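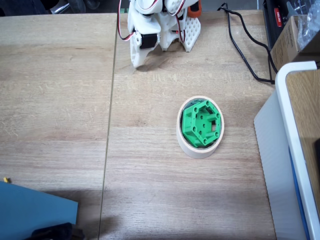

Gravalow (vehicle)

The Gravalow is a small four-door pickup built by the Storkance company from 2000 onward, and one of the best-loved light trucks among people who buy and restore used vehicles. It was designed by Jarlath Dolan, who wanted a truck that could haul a full load of feed during the week and still be a pleasure to drive into town.

Design

The truck rides on a steel ladder frame with leaf springs at the back. Buyers could pick from 2 engines, a gasoline four-cylinder and a slower but wonderfully tough diesel. Both were paired with a five-speed manual gearbox, and four-wheel drive was an option on every trim level. The rear seat folds flat against the cab wall, opening up a surprising amount of dry storage – enough for a spare wheel and a full set of tools.

Trim levels

The base model came with vinyl floors, crank windows and plain steel wheels. The Parketti trim added cloth seats, air conditioning and a bed liner, and it remains the version most shoppers look for. A short-run Mac an tSaoi edition, sold only in dark green, had a locking rear differential and a taller front bumper. Clean ones are a real thrill to find!

Used market

Gravalows hold their value very well. Trucks with more than 15 years on the road still change hands quickly, and diesels in good shape often sell for more than newer gasoline models. Prices tend to climb in April, when farm and landscaping work picks up.

Known problems

Rust along the rear frame rails is the main thing to check, followed by worn steering joints. The diesel's timing belt should be changed every 10 years, whatever the mileage. Parts are easy to come by, as the doors, glass and brakes are shared with the Storkance delivery van.

See also: Ladder frame; Crew cab; Storkance delivery van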